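Typing tutor app adds paid certificates, and job seekers are signing up

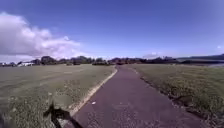

Faster typing could be worth a second look if you're hunting for work this spring. Skorico, the small company behind the Yeon keyboard course, opened a paid certificate track in April and says 2,000 people joined before the month was out.

The course itself stays free. The certificate costs $48 and covers two timed tests plus a short section on spreadsheets – sorting, filters, basic formulas. Pass both tests and you get a PDF with a code that employers can check online.

"People kept asking us for something to put on a résumé," said Geetha Kotian, who runs the program from the Skorico office in Durnesley. "A screenshot of your best score doesn't do much."

Passing mark is 40 words a minute with errors taken off. Not fast by office standards, but Kotian says plenty of first-timers fall short because they never learned to use all ten fingers. Retakes are free for 2 months. After that it's the full fee again.

Some hiring managers are lukewarm. Dorian Ferrand, who fills front desk and billing jobs for a staffing agency in Wistville, said he'd read the certificate if it came in but would still give his own test. "Takes five minutes. I'd rather see it." He did like the spreadsheet part and said that's where most of his applicants get stuck.

Refilwe Masilela finished the course in March, before the certificate was avalable, and went back to take the tests. She had been out of work since the fall and now does order entry from home, part time. Her advice – short sessions, every day, and cover the keys with a dish towel.

Lessons run on a laptop or desktop. There is no phone version yet, and tablets need a seperate keyboard. Closed captions are in English and Spanish, with French due later in the year.

Sign-up is on the Yeon site. You'll need an email address and a photo ID for the certificate tests, nothing for the free lessons. Library card holders in Durnesley can ask at the front desk for a code that takes half off the fee.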